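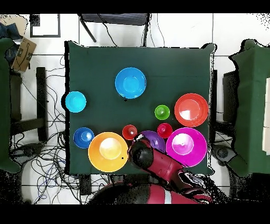
Fiona Skinner
I've been dyeing wool at home for six years and I finally wrote down what I know about getting the same color twice. Thread.

1/ Weigh the yarn dry. Write the number down before anything gets wet. Every recipe is a percentage of that dry weight, so if the number is wrong the rest is wrong too.

2/ My standard skein is 100 grams. If I'm doing a sweater lot I weigh every skein separately, even when they come from the same mill. The last batch from Munro ran a few grams heavy on every one.

3/ Mix your dye as a stock solution and measure with a syringe. I used to scoop powder with a quarter teaspoon. I have a drawer full of "blues" from that period and no two of them match.

4/ One percent stock is one gram of powder in 100 ml of water. Paste it up with a splash of warm water first, then top up with hot. Dust mask on while the jar is open.

5/ Label the stock with the color and the month. Mine keep a few months in the basement. The blacks go first – they get grainy at the bottom and you can't shake it back in.

6/ Water matters more than I wanted it to. We moved from Gateo to Kado four years ago and my favorite gray went green. Same powder, same yarn, same pot. The well here has a lot of iron in it.

7/ I now haul jugs from the store for pale colors and use the tap for dark ones. I can't see the difference on a navy.

8/ Soak the yarn for at least half an hour before it goes in the pot. Overnight is fine. Superwash takes up dye so fast that I skip the vinegar until the color is already in the water and moving around.

9/ Raise the heat slowly. I take 40 minutes to get to a simmer, hold it for 30, then turn off the burner and leave the room. Most of my blotchy skeins came from being in a hurry.

10/ Let it cool in the pot. If the water is clear the next morning you're done. If it isn't, add a splash of vinegar and heat it again before you decide the recipe is bad.

11/ Keep a sample of everything. I tie a short length to an index card with the recipe on the back. I'm at 236 cards. They live in a recipe box that was my mother's.

12/ Look at your cards in daylight, near a window, at the same time of day. Kitchen bulbs make every yellow look better than it is.

13/ Separate pots for dye and food. Also spoons, thermometers, measuring cups and strainers. Mine have a stripe of red nail polish on the handle.

14/ A question I get a lot is whether you can rescue a color you hate. Usually yes, by going darker. A weak brown over almost anything will calm it down. You can't go lighter at home in any way I'd recommend on wool.

15/ The mustard I posted in April was card number 29, overdyed with a little rust. Kęstutis Lill asked for the recipe – it's 1.5% yellow, then 0.2% rust in a second bath.

16/ I'm knitting it up now in a pattern called Gindivham. Cables on the front, plain back. I've ripped out the left sleeve twice, so don't ask me for a finish date.

17/ If you've got hard water and found a way to get a clean pale gray out of it, please reply. I'm still buying jugs.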